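## Part 7: Washing and drying your knits on the Prelum rack

*Last updated April 13, 2019*

OK, so by now you've got the Prelum put together and standing level (if it still rocks, go back to Part 6 and do the feet again -- I'll wait). This part covers socks, hats, and other small knits. Sweaters get their own section because they're a whole different animal.

I've had my rack for years, in a drafty back hall in Groltcombe, and I've shrunk more good wool than I want to admit. What follows is what I do now.

### Before you wash

1. Turn every sock inside out. Shake it over the trash can, because you would not believe the lint.
2. Check toes and heels for thin spots. Anything you can see daylight through goes in the mending basket first, since washing only makes a hole bigger.
3. Sort darks from lights. I keep black socks in a load all by themselves.

**Note:** If the care label says hand wash, hand wash it. I use the Stotano basin with cool water and a small squirt of wool soap, and let everything soak for 10 minutes. No scrubbing!

### Getting the water out

4. Lift the knits out with both hands underneath and squeeze gently over the basin.
5. Lay them flat on a dry towel, roll the towel up like a jelly roll, and press down along the whole length.
6. Unroll, and move everything to the rack right away.

**Caution:** Don't wring. I know it's tempting, and I did it for ages, but twisting pulls the cuff out of shape and it never really comes back.

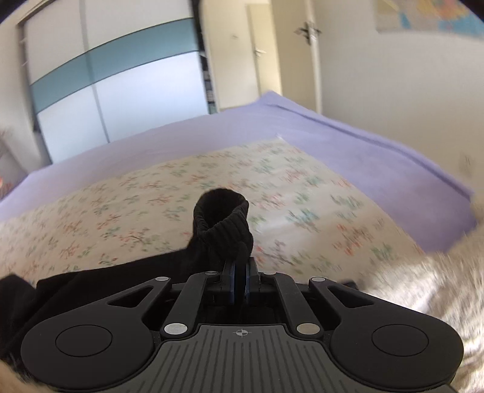 **Should socks hang by the toe or by the cuff?**

By the toe. The water runs down toward the cuff, and the clip stays off the stretchy part, so you don't end up with a little pinch mark where the sock needs to grip your leg.

### Loading the rack

7. Start with the bottom rail and work your way up. A top-heavy Prelum will tip, especially on carpet.
8. Leave a finger's width between pieces. Crowding is the number one reason things come out smelling like a pond.
9. Hats go over the two end knobs. Put a small bowl under the crown if you want to keep the shape.
10. Swing the side wings out until they click. If you don't hear the click, they're not locked, and they'll drop on your shins (ask me how I know).

The top rail holds 7 pounds of damp laundry. Mine's had more than that on it, and mine is also slightly bent now, so make of that what you will.

### Where to put it

Any room with moving air works. I like a doorway with a fan on low, and I try to keep the humidity under 55 percent in there. Keep the rack well away from heaters -- wool gets stiff and scratchy, and the plastic end caps can soften.

In June I drag the whole thing out to the porch, on the shady side. Strong sun fades dark yarn faster than you'd think.

### If a clip gets loose

Pop it off the rail by pressing the tab on the back, then slide on a new one. The spare clip pack is part number 3423, and the Assunção clips fit too, though they're a bit stiffer and you'll want to break them in on dish towels first.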